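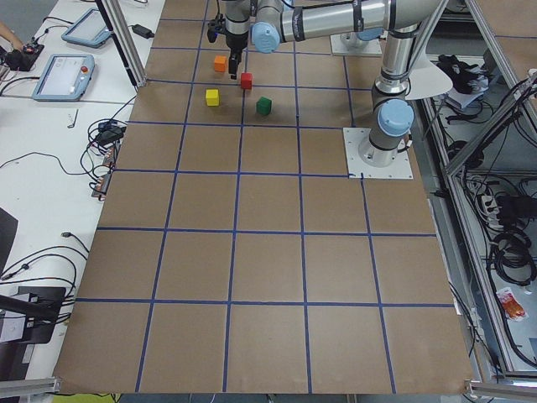
*The demonstration table at the Sestinberg laboratory, with colored cubes on the taped grid.*

Pieter Groen has overseen the manual teaching program at Witel for two years. In that period his group has recorded 3065 demonstrations, most of them led by hand and the remainder by remote control.

"An operator has to learn to be slow," Mr. Groen said. "We ask for one clean motion, with a pause before the fingers close. A hurried demonstration teaches hurry."

New operators complete 19 practice runs before their recordings are kept. The course was revised in November, after a review with Dierckx, the laboratory's training partner.

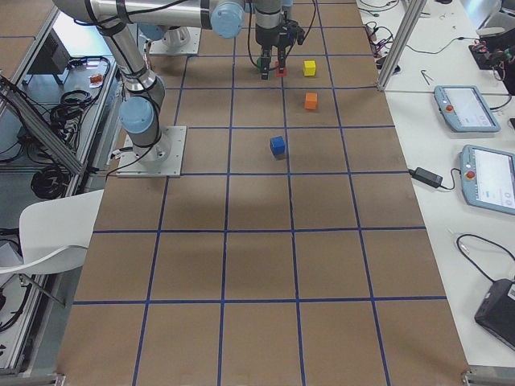 Hand guiding remains Mr. Groen's preferred method for short tasks. Remote control is reserved for longer ones, where an operator's arm would tire – and where a steady view of the table matters more than touch. The start position receives particular attention. With the gripper directly above the red cube, he explained, the operator should need only a straight descent. "If you must correct sideways at that point, stop and begin again," he said.

The next series, named Pana, will introduce stacking.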